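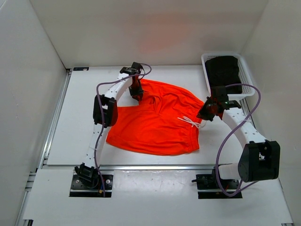
The Bander shorts in the orange colour, on a white tabletop.

Bander Shorts, orange: review after one summer

I bought my first pair of these shorts on 27th September, when it was still too cool in Kosten to wear them outside. I paid 40 dollars at Wubshet, the sports shop near the station, and the man at the counter told me that the orange ones had been slow to sell. I can understand it. It is a very strong orange. On the shop's website it looks softer, almost like an apricot, and if you order only from the website you may be surprised when you open the bag. I like a bright colour for walking beside the road in the evening, so for me it was a reason to buy, but my family had opinions.

Bander makes these shorts for running and for general sport. I don't run very much. I use them for walking, for the garden, for the pool when I only sit beside it, and at home when it is hot. So please read this as the review of a person who wears shorts all day and not of an athlete.

Size and fit

My waist is 94 centimetres and I took the large. It fits me with a little room, and the cord is needed only when I have keys and phone in the pockets. The medium I tried in the shop was possible to close but not comfortable when I sat down. If you are between two sizes I would go to the bigger one. The legs are cut wide, and you can bend down to the ground without the cloth pulling at the back, which I cannot say of my old shorts.

The length is above my knee. I am not tall, so on a taller person it will be shorter than he or she maybe wants. Bander does not offer a long version in this model.

The cloth

The fabric is called Stetex on the paper tag. I could not find out what is special about it, and the tag did not explain. It feels smooth on the skin and it does not stick to the legs when I sweat, at least not so badly as other shorts. On a kitchen scale the pair weighs 143 grams. For travelling this is very nice, you can put it in the corner of a bag and forget that it is there.

The light cloth has also a bad side. In wind the legs move a lot, and one time at the beach I had to hold them down with my hands. When it is under 20 degrees I would choose something heavier.
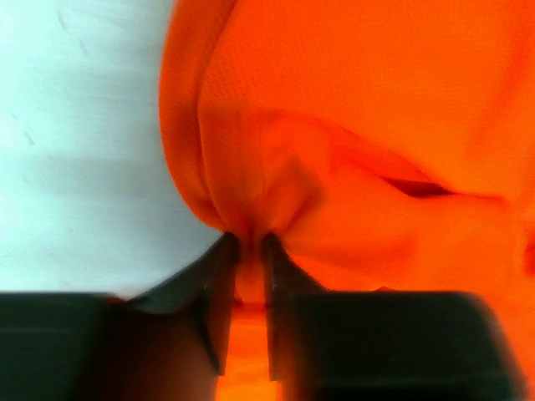
Folding is the thing I had not thought about before I bought them. When you pick up the cloth at one point it makes a small bunch there, and the rest slides where it wants. If I fold them in the air, as I do with jeans, I get a ball. What works for me is to put them down on a table, flatten them with the hand from the waist to the legs, lay one leg over the other and then fold up once from the bottom. A smooth table is better than the bed. On the bed cover everything moves together and you begin again. After folding they stay quite flat in the drawer, but you should not pile more than a few pairs, or the pile falls to one side.

Washing

I wash them at 30 degrees with other colourful clothes. The first time I washed them alone, and I recommend this, as the water in the bucket became a little orange. After that I saw no more colour coming out. Over the summer I washed them nearly every week and the orange is still strong. Only the inside of the waistband has become more pale.

They dry quickly on the line. In December, in the hot week before the holidays, I hung them out after breakfast and could wear them again before lunch. I never used the dryer, so I can't say anything about it. I also don't iron them. The care label has a small iron on it with one dot, so it should be possible with low heat.

What I don't like

The pockets are not deep enough. My phone stays inside when I walk, but when I sit in the car it comes out by itself, and twice I had to search for it under the seat. A zip on one side would solve the problem.

The end of the cord was also not well finished. On my pair one end opened after some weeks and I made a knot. On the second pair, which I bought later in the same size, the cord is still fine, so perhaps I had bad luck with the first.

And for this price I would expect a little loop inside for hanging them on a hook. My cheaper shorts have it.

Would I buy them again?

I did it already, so the answer is yes. I have now 2 pairs, both orange, as Wubshet had no other colour in my size when I went back. For walking, for hot days and for a small suitcase they are very good, and the fit at the waist is the best I have had in this kind of shorts. If you need safe pockets, look at another model. If you don't like to be seen from the other end of the street, ask for the grey.

My rating: 4 of 5. One point less for the pockets and the cord together.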